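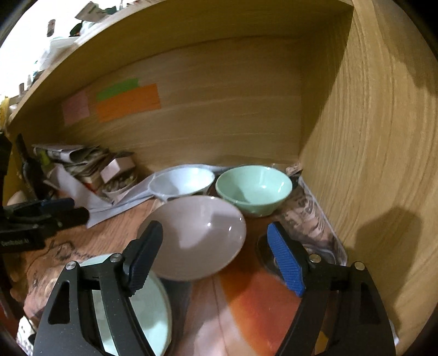

Does anyone use the "glaze safe" test strips on secondhand dishes?

tallow_and_tin
Started by tallow_and_tin, 7:40 am

I buy most of my plates and bowls from thrift stores and the odd estate sale. My sister-in-law sent me a link to a kit called Jendevora. You rub a damp swab on the glaze, wait, and if it stays yellow the dish is fine to eat off. 20 dollars for a small pack. I'm not sold. Anybody tried it?

oltdale_mike
Bought it in September. Every single dish I own came up yellow, and so did the windowsill in my 1920s house, which I know has lead paint because the inspector put it in writing. Draw your own conclusions.

Persimmon_Jo
Did you scratch through the top coat first? If there's newer paint over the old stuff, a swab is only going to touch the newer paint. Not saying the kit is good, just that your windowsill isn't much of a test.

oltdale_mike
The leaflet said nothing about scratching. For that price it should.
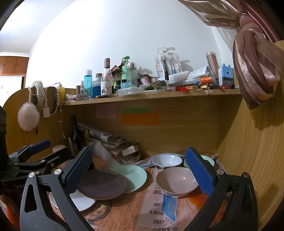 tallow_and_tin
What bugs me is the wording. The box says "detects unsafe levels" and I can't find a level anywhere on it. Unsafe for who? A plate you eat toast off is not the same as a mug that holds hot coffee with lemon in it, or whatever people put in mugs. I wrote to the company to ask what number they go by and got back a coupon.

kilnside
I've done pottery as a hobby for years and I'd trust a swab to find a really bad glaze and not much else. Rubbing the surface for 30 seconds is nothing like vinegar sitting in a bowl overnight. If you want to know what leaches out, you need a lab to do a leach test. There are mail-in places.

Persimmon_Jo
And those cost what? I was quoted 70 for one plate. One! I paid less than that for my whole set.

kilnside
Sure, but you don't test the whole set. Pick the oldest one, or the one with the brightest orange or red inside.

drivcombe_dee
I'll be the odd one out. I like the swabs. One of mine went dark on a little painted saucer from the Drivcombe flea market and I stopped using it for food. It holds keys now. Maybe it was a false alarm, I don't care, I have a toddler.

oltdale_mike
That's fine for the saucer. My problem is with the ones that stay yellow. People read that as "safe" and then serve salsa in it.

drivcombe_dee
Well I don't own a lab, Mike.

tallow_and_tin
There's a blog post by a Barbara Wilczyńska that everybody links to, where she says she swabbed 900 pieces and the kit "never missed." Never missed compared to what? She doesn't mention sending any of them out. I read the thing twice looking for it - and the buy button is in there 4 times.

Persimmon_Jo
OK that part I agree with. She does the same with the Mahasneh water filters.

kilnside
To be fair to her, the photos of worn glaze are useful. If the shine is gone and the surface feels chalky or crazed, I'd retire the dish no matter what color the swab is. You can learn to spot that for free.

oltdale_mike
Crazing is only cracks. Half my grandmother's plates were crazed and she lived to be old and mean.

kilnside
One grandmother is a smaller sample than the blog lady's.

drivcombe_dee
lol

tallow_and_tin
I'm going to skip the kit. I'll pick the oldest bowl I have and pay for one mail-in test, and use the rest for dry food until I hear back. Kilnside, do they need the whole bowl or can I send a chip?

kilnside
Whole bowl, if it's a leach test. They fill it. Ask before you ship, some places won't send it back.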